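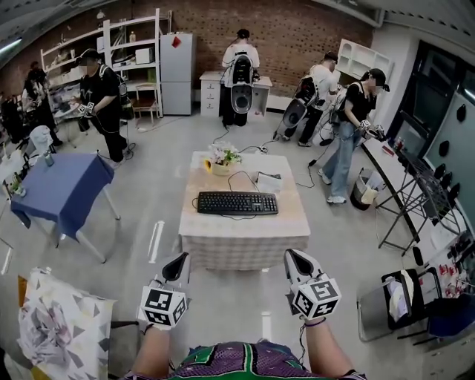 Room 3, keyboard on the center table, grippers in hand.

Home | Notes | Archive | About

What the hand-held grippers changed at work

2019-08-06 — posted by the author

I have been at Clernus in Jirnstead since January. Before that I worked returns at Kurance, where automation meant a sorter that did one thing and stopped when a label was folded. The job now is to do household tasks by hand, through a pair of grippers, so that a robot arm can be trained on the recordings. The project is called Tufa. I get asked what the day consists of, so these are my notes.

A task is one line on a sheet: move the keyboard to the front edge, straighten the cloth, put the power strip next to the flowers. You do it, reset the table, and do it again. Last week's sheet had 74 tasks and my own total came to 489 takes. A take is thrown out if the marker cube on either gripper is out of view for too long, which mostly happens when you turn your wrist over to reach under something.

The first thing that changes is speed. With fingers, you pick up a cable without looking. With two jaws you have to decide where to grip it, approach square, close, and check. I was slow for the first five weeks and then less slow. My takes are still longer than I would like on anything soft. Folded fabric is the worst, and keyboards are easy.

The second is how the room is shared. Several of us work at once, and the cables run across the floor between stations. You learn to lift your feet. Anyone stepping back from the counter with a rig on should say so first, a rule we wrote ourselves after the floor plan turned out to have been drawn for people without backpacks.
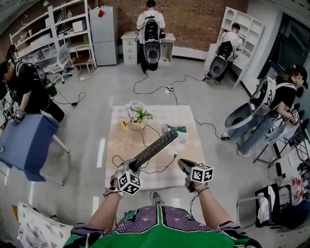 Power strip over the table, with the other stations running behind.

The power strip is a fair example of what gets recorded. It is long, so if you hold it near one end it wants to rotate in the jaws. Gripping closer to the middle fixes that but leaves less clearance for the vase. I settle for somewhere between the two and lower the far end first.

As for what it does to the people: my wrists are more tired than they were at Kurance and my back is less tired. Pay is by the hour — takes are counted for the sheet only. Breaks were moved to every 50 minutes after several of us asked. The harness straps need adjusting at each shift change, and that time is now paid as well.

The open question is what happens to the job once the arm can do the sheet. Our lead's answer is that there will be a new sheet. That has held so far. The tasks from January are gone and the current ones are harder, with more cable and more cloth. I would still like it in writing, and I have asked.

Next sheet starts with the folding rack.

Recent posts
Gripper pads: when to swap them
Notes on leaving Kurance
Resetting a table the same way twice
Jirnstead bus times, revised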